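From: Sena Darko
To: shared workshop list
Date: December 5, 2024
Subject: Re: toaster lever task, sim before hardware

Beca Kemeys wrote:
> Two things before I book bench time. Is the Plorar scene
> still the bare counter from May, or has the clutter gone
> in? And which step limit are you using? My config says
> 300 and the arm times out on the approach.

Clutter is in. The bare counter was too easy, and the planner never had to route around anything. The current scene has the toaster in the middle, the paper towel roll behind it, and the knife, spray bottle and can on the right half, on the gripper's side. The teal bottle and the tomato are over on the left.
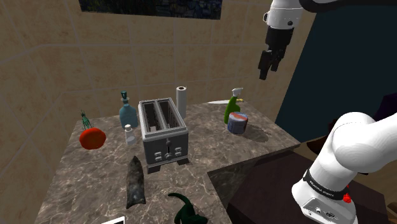 1. Step limit

Use 4,000. The 300 is left over from the reach test and should come out of your config. My longest run so far finished at 3,545 steps, with most of that spent on the approach.

2. Start pose

Fingers down and slightly open, over the right side of the counter. Please don't start lower. The spray bottle is the tallest thing on that side, and its collision mesh is coarser than it looks — the trigger head is one convex hull.

3. Toaster

The lever is a prismatic joint with no spring. The knob and buttons are fixed geometry for now. I'll add the spring once I've measured the real one on the Hunard bench.

4. Before you run

Pull the Zodamar branch and rebuild. If the can slides at reset, set the solver substeps to 2 and send me the log.

Sena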